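Stop building demo tables

May 15, 2023

Quick one, written between glue-ups, so forgive the mess.

I share a bench at Sturncombe with people building two-arm setups. Same arms, more or less. Same rail, same brackets. And for the longest time, same table. Bare. One foam block, one foam bin. Block goes in bin. Everybody claps, video goes up, 228 views.

I think that's a waste of a good robot. There, said it.

My argument is that the junk is the hard part. The dish rack, the spoon you forgot to put away, the plate with a busy print. If your arm only knows a gray block on a gray mat, you built a very slow vending machine. A kitchen is full of stuff that's shiny, or leaning, or half hidden behind other stuff. So put it on the table from week one. Not after you get to 100 clean runs with the block. Week one.

The Zinen crowd disagree, loudly. Their line is get it reliable first, add clutter later. Fine. But later never comes. I watched one build sit at the block stage from September until spring, and by then the guy's code was so tuned to that block that a coffee mug meant starting over.

Money is no excuse either. My whole set of dishes cost less than 30 bucks at the thrift store. One replacment gripper finger costs more than that.
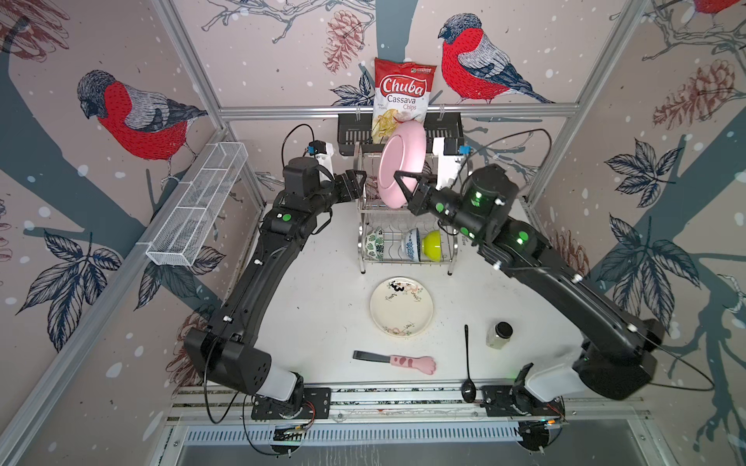
Two arms on one rack is where I'd tell anyone to begin. You get timing, reach, who lets go first, all of it in one small job. Plates are mean, too. Thin rim, not much to hold, and a two-finger grip on the edge of that pink one leaves you hardly any room to be wrong. The bowls on their sides underneath are worse, I'd save those. And leave the spatula and the long spoon lying out front, dont tidy them up for the camera. Same goes for wallpaper. Birds, pinecones, snow, as loud as you like.

Will your numbers look bad? Yep. Mine did. 5 good runs in the first evening and I was thrilled with those. Put the bad numbers in the build log anyway, I learn more from them than from another block in another bin.

Ok, clamps are ready to come off. Lullby folks, you still have my hex keys.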